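**Small boards, short notes: a conversation with Yurani Usuga**

2026-08-28

Yurani Usuga has run the front office at Skonon for six years. The company repairs and rents out hearing equipment for lecture halls, and its office is one long room with a counter at one end and a shared table at the other. Last May she took down the big wall board that had been there since before she started. Small tabletop whiteboards took its place, the kind that tilt in a frame and can be turned to face whoever is sitting across from you.

I asked her what was wrong with the old one.

"It was full," she said. "It had been full for years. There was a phone number in the top corner in red, and I called it once and it was a tire shop. People wrote around it."

The wall board was six feet wide and hung behind the copier. To write on it you had to lean over the paper tray. Usuga says most of the staff had stopped using it for anything that mattered and were putting sticky notes on their monitors. When a job changed hands, the notes didn't.

She asked for a budget of 400 dollars and got it. The first boards she ordered were flat ones with no stand, and those went back. "You lay it on the table and somebody puts a folder on it. Then it's gone." The second set came with a frame and two knobs, one on each side. You loosen the knobs, tip the board, and tighten them again.

Sang Từ, who schedules the repair bench, was against the change at first. He liked seeing the whole week on the wall. He now keeps his week on a printed sheet and uses a small board only for the job in front of him.

"I write one thing on it," he said. "When I'm done I wipe it off. If I have two things, I've already made a mistake somewhere."

I asked him if that was a rule. He said no, it was just how much fits when your handwriting is as bad as his.
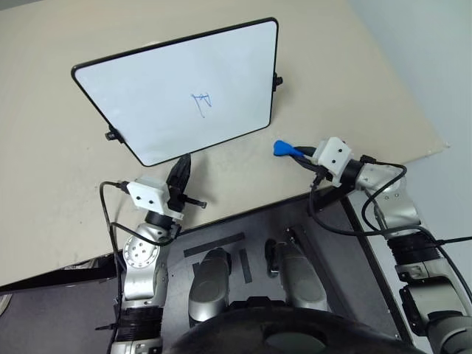
Handwriting came up a lot. Usuga had assumed people would print neatly on a small surface, and they didn't. The markers that came with the boards had a thin tip, which she likes for phone numbers but which is hard to read from the other side of a table. She tried a medium tip for a few weeks and went back. "With the thick ones you get four words and you're out of room," she said. "I'd take thin and make them write bigger."

Cleaning took some working out too. The wall board had been wiped with paper towels for years and had a gray haze that never came off. For the new ones she bought cloths, and she washes them at home. A dry cloth is good enough for anything written the same day. Older marks get a little water with a drop of dish soap, then a second cloth. She doesn't use spray.

"Everybody wants to use their hand," she said. "I do it too. Then you've got a blue hand and a smudge on the board, and you still have to get the cloth."

The knobs are the part she complains about most. They work loose if people tip the board by pulling on the top edge, and she goes around tightening them when she closes up. One board came with a knob that wouldn't hold at all, and the supplier sent a new frame.

The shared table was the other change. It used to hold the mail, the returns and a label printer. Usuga moved all of that to a shelf by the door – she calls the shelf Minus, after a label somebody stuck on it as a joke – and the table is supposed to be cleared at the end of each day. When two people need to talk through a job, they sit down there with a board between them.

Not all of it stuck. The delivery drivers never took to the boards and still text each other. A board she put by the phone ended up in a drawer within a week, and she left it there.

I asked if she had thought about a screen. She had. The quote was for 800 dollars before installation, and it would have gone on the same wall behind the copier.

"So we'd be leaning over the paper tray again," she said.

Từ has asked for one more board, a narrow one for the end of the bench, where he keeps parts waiting on a customer's approval. Usuga has found one for 28 dollars and hasn't ordered it yet. She wants to see the knobs first.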